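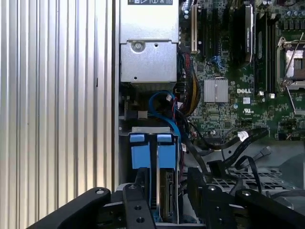
Should we buy a second arm this year?
Probably not, and the case for it in the Bidton plan is thinner than it looks.

Contents of this folder

budget.csv: one row per quote, prices excluding VAT
runs.csv: one row per attempt at a dismantling step
quotes/: letters from Lindalska and Clarkik, as received
notes.txt: my working, untidied

Last edited 27 February 2025 by Nokuthula Adams.

What the money covers

Lindalska quotes 3,948 for the gripper, the wrist camera and the mounting plate. The arm is a separate line. So are fingers, and a set of fingers is what we keep replacing. Clarkik's letter is cheaper on paper but leaves out the controller, delivery and training, so please don't put the two totals side by side. Saraç has not sent a price, only a brochure, and I have left it out of budget.csv.

What runs.csv can and can't tell you

There are 200 attempts, all on desktop towers with the side off. The steps are pulling a drive by its carrier, unplugging a SATA cable and lifting a memory module. Of these, 55 needed a person to step in. The sales talk treats the rest as savings. I don't, as the file says nothing of the time spent setting each tower in place, and a technician was standing by throughout.

Coloured plastic drive tabs are easy to find and easy to grip. Black cables crossing a dark gap are neither. The towers we get in bulk have plenty of both, so be wary of any average across steps. Filter on the step column first.

Known problems

The operator column is blank for the first 2 batches.
"Success" was judged by whoever was at the bench.
No laptops, no servers.
Quotes expire in October and will need asking for again.

Use

Fine for planning inside Bidton. Please don't quote the figures to suppliers. If you add a quote, add the letter too, or I will take the row out.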